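Keep the Old Tower

I love a desktop computer you can open. I love the side panel coming away, the screws that roll under the radiator, the first look at all that green and black. I've been writing about household stuff in Lollar for years, and no subject gets me going like this one, so let me make the case again: before you buy a new machine, open the one you've got!

My own tower is old enough that my niece asked if it was a heater. Last March it was so slow that I could start it, make toast, eat the toast and still be waiting. A shop quoted me a replacement at well over 400 dollars. I spent less than 100 on more memory and a solid-state drive, gave up an afternoon, and now the thing is up before I've sat down. I write this column on it. I do my taxes on it. It plays the one game I care about, an old harbor-building thing called Zusis, without a hiccup.

What gets me is how friendly these machines are inside. The memory clicks into slots with little latches you can work with a thumbnail. The drive slides into a bay. Most of the plugs are shaped so they fit one way, and if you take a picture with your phone before you pull anything, you can put it all back. I learned on a kitchen table with a borrowed screwdriver, and I'm a person who can't hang a shelf straight.

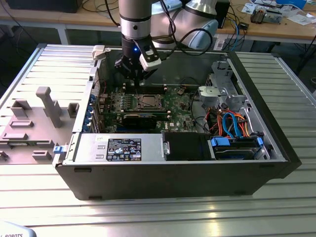 Aatos Saarela wrote in to say that I'm too easy on the old stuff. A ten-year-old tower can pull a lot more power than a small new one, he says, and once the security updates stop you shouldn't be doing your banking on it, however nice the drive is. He kept his going for years and was glad to see it leave.

He's right about the updates, and I should say so more often. Check that first. If your system is no longer supported, see whether a newer one will run, or try one of the free ones — I put one on my mother's machine and she complained only about the wallpaper. On power I'm less convinced. Mine is on for a couple of hours in the evening, and making a new computer takes energy too, plus metal somebody had to dig up.

So go look. Unplug it, take the side off, blow out the dust (outdoors, please) and find out how much memory it will take. Then write and tell me what you found in there!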